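# Two Piles and a Folding Table: The Laundry Business Wants Your Shirts

The storefront in Tiscombe used to sell carpet, and it still has the smell. Now it's the intake room for Yorath, a wash-and-fold service that picks up your dirty clothes and brings them back in squares. The owner agreed to talk to me on the condition that I leave her name out, which seemed like an odd condition for someone with a van that has her phone number on it.

I came in August with a grudge. I've folded my own shirts since I was ten, and I don't see why a grown adult should pay someone else to do it.

"Everybody says that," the owner told me. "Then they try it for a month."

How many stay after the month?

"Enough." She went back to matching socks.

Yorath handles 3,000 pounds of clothing in a good week, by her count. I asked to see the scale. She showed me the scale. It's an ordinary floor scale with a strip of tape across one corner, and it read zero with nothing on it, so I'll give her that much.

The pitch goes like this. You fill a bag, you leave it on the porch by 7 a.m., and it comes back in 2 days. The website calls this "getting your evenings back." I asked her how many evenings a person really spends on laundry, given that the machine does most of it.

"The machine does the washing," she said. "Washing was never the problem. You know what people have at home? A chair. There's a chair in the bedroom with clean clothes on it, and they get dressed off the chair. They're not paying me to wash. They're paying me to get rid of the chair."

I have a chair. I didn't mention it.

She learned the work in Skasville, at a hotel laundry where the sheets went through a press and the guests' things were done by hand. The job taught her to hate fitted sheets and, she says, to respect a collar. She opened with 400 customers signed up before the first pickup. When I asked where that number came from, she said it was people who had filled out a form. Had they paid? "Some of them." It took three tries to get that answer, and I still don't have the number who paid.

Her views on folding are stronger than her views on business. T-shirts go in thirds, then in half. Jeans are folded once at the seat and then up from the hem. Towels get folded the long way first, "and if you do it the other way, fine, but your shelf is going to look like a yard sale." Button-down shirts are where she slows down, and where I finally got interested.

"A T-shirt is forgiving," she said. "A shirt with buttons has opinions. You do the top button, you do one in the middle, you lay it on its face, you smooth it from the collar down. Skip the smoothing and you've folded the wrinkles in."

Plaid, she claims, is the easiest kind to fold well, even when it comes to the table in a wad. The lines tell you where you are.
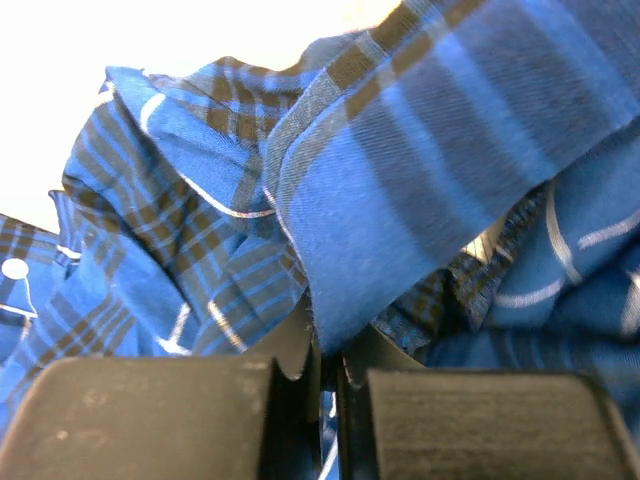

Stulach, who had been listening from the doorway, said plaid was the worst thing you could hand a beginner, that every crooked fold shows from across the room, and that any plain gray shirt would let you get away with murder. The owner said that was her point. They've clearly had this argument before, and I don't think I settled it by being there.

On the price, we didn't get very far. A standard bag costs what I'd spend on a decent lunch for two, and I told her so. She said lunch was gone by dinnertime. I said so were clean clothes, pretty much, if you have kids.

"Then you'll need me again," she said.

She wants 1,000 regular customers before she'll consider a second location, probably back in Skasville. I asked whether the town needed it. There are already two coin laundries there, and most of the houses have hookups. She didn't answer right away. She picked up a pillowcase, snapped it once, and folded it.

"I don't know about need," she said. "I know they've all got the chair."

On my way out she offered me a free trial bag. I took it, mostly to be polite. It's in the bedroom, still empty, lying on top of the clean clothes.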